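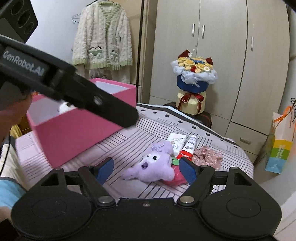 4. Procurement and running costs

4.1 What we asked for and what we bought

The original equipment budget, drafted in May by people who had never tidied a bedroom for science, allowed for one mobile robot with two arms and a modest sum for "sundries". Zillix quoted for the robot. The quote was courteous, and exceeded the entire grant. We therefore split the purchase in two: hand-held grippers for collecting demonstrations in ordinary homes, and a single fixed arm, hired from Batberg, for testing what had been learnt.

The choice changed the shape of the spending. A robot is one frightening line on a spreadsheet, while hand-held grippers are a great many small ones. We planned for 16 homes and bought 3 pairs of grippers, of which 2 were meant to be in use at any time and the third in a box, awaiting its turn. Spare finger pads were entered under sundries, where they soon outgrew everything else in the row.

4.2 The cost of objects

Household tasks need household things, and finance departments have no code for a plush bear. Figure 3 shows a bed-clearing task of the usual kind, with soft toys, a tissue pack and a tube of toothpaste lying near an open pink box. We had set aside money for a standard kit of such objects, to be carried from home to home. Using what each household already owned was cheaper and gave far more variety, at the price of a consent form that grew to 23 clauses. The unspent kit money went on cables.

Figure 3. Bed-clearing task with two hand-held grippers. Blue-faced finger pads, foreground; open box, left.

4.3 Advice to those filling in the form

Storage and transport were the items we most badly underrated. Radonjić, our courier, charged by the case, and the padded cases supplied by Flirkico were plainly designed by someone paid by the case. Groups planning similar work should get both quotes together, before the grippers are ordered. They should also budget for travel time between homes, which our funder regarded as a form of leisure. Hire of the test arm is best booked late, as ours spent the first month of its contract under a dust sheet, at the full daily rate.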